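Meet the Two-Armed Robot Kit

A robot does not have to look like a person. It does not need a face, legs, or a voice. The Sandhu Tabletop Kit has none of those. What it has is two arms, and it uses them to practice small jobs on a table.

The kit is made by a company called Ernell. It is sold to schools, libraries, and science clubs. Most families would not buy one, because it costs a lot and takes up a whole table. You might meet one at your library or in a middle school classroom. This page tells you what is in the kit and how it works.

What comes in the box

The kit has 193 parts. Many of them are screws, so the number sounds bigger than it is. Grown-ups do the first setup, which means bolting the arms down and plugging in the power. After that, kids can help with almost everything else.

The main parts are:

2 robot arms
2 grippers, one for the end of each arm
A control box
A stop button
A set of practice pieces called the Clinetti set
A guide book with 200 pages

The guide book has a chapter for kids. It starts on page 9 and is the best part of the book.

How does an arm bend?

Hold out your own arm. It can bend at your shoulder, your elbow, and your wrist. Those places are called joints. A robot arm has joints too. Inside each joint is a motor, and the motor turns the next part of the arm.

Each joint also has a sensor. The sensor tells the control box how far the joint has turned. Your brain gets messages like that from your own arm. Close your eyes and touch your nose. You can do it because your brain knows where your arm is, even when you are not looking.

Cables carry power and messages along the arm. They have to be a bit longer than the arm itself. If they were too short, they would pull tight when the arm stretched out.

What is a gripper?

A gripper is the robot's hand. Yours has five fingers. Each gripper in this kit has two, and they slide toward each other to pinch an object and slide apart to let it go. This type is called a parallel gripper.

Two fingers can do a lot. Try it yourself. Use only your thumb and one finger, and pick up a pencil, then a coin, then a sock. The pencil is easy. The coin is hard if it is lying flat. Robots have the same trouble with flat things.

The gripper must squeeze just enough. If it squeezes too little, the object slips. If it squeezes too much, the object could crack.

How does it learn a job?

There are two ways to teach the robot. The first is to write a program. A program is a list of steps, such as "move left," "close the gripper," and "move down." Kids can build one on a screen by dragging blocks into a row. The program for this kit is called Sukus, and it comes free with the robot.

The second way is to show it. A person guides the arms through the job, and the control box saves every move. Then the robot tries to copy what it was shown. It may need to see the same job many times.

Jobs to try

The jobs in the guide book go from easy to hard. Start with the first one, even if it looks too simple.

Job 1: Pick up and put down. One arm lifts a block and sets it in a new spot. The block can land anywhere on the table.

Job 2: Pass it over. One arm picks up a block and the other arm takes it. The first gripper must not let go too soon.

Job 3: Line it up. This is practice for putting a part into a holder. The gripper has to keep the part level and point it the right way. Look at the dark bar in the left gripper, and how close its far end is to the small frame on the table. The right gripper is open and holding nothing.
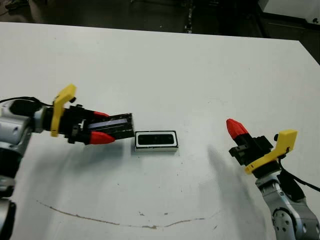

Job 4: Sort the pieces. Both arms work at the same time, each on its own side of the table. Your program has to keep them from bumping into each other.

Staying safe

Robot arms are strong, and they do not know you are there. Keep your hands off the table while the arms are moving. Tie back long hair. An adult should always be in the room, and one person should stay next to the stop button.

Is it a good kit?

We think it is good for ages 10 and up. The blocks in Sukus are easy to read, and the jobs get harder at a fair pace. Setup is slow, and the Clinetti pieces are small enough to lose. Spare pieces can be ordered from Ernell under part number 909.

Words to know

Joint: a place where an arm bends or turns
Sensor: a part that measures something
Gripper: a robot's hand
Program: a list of steps for a machine to follow

Page updated September 26, 2026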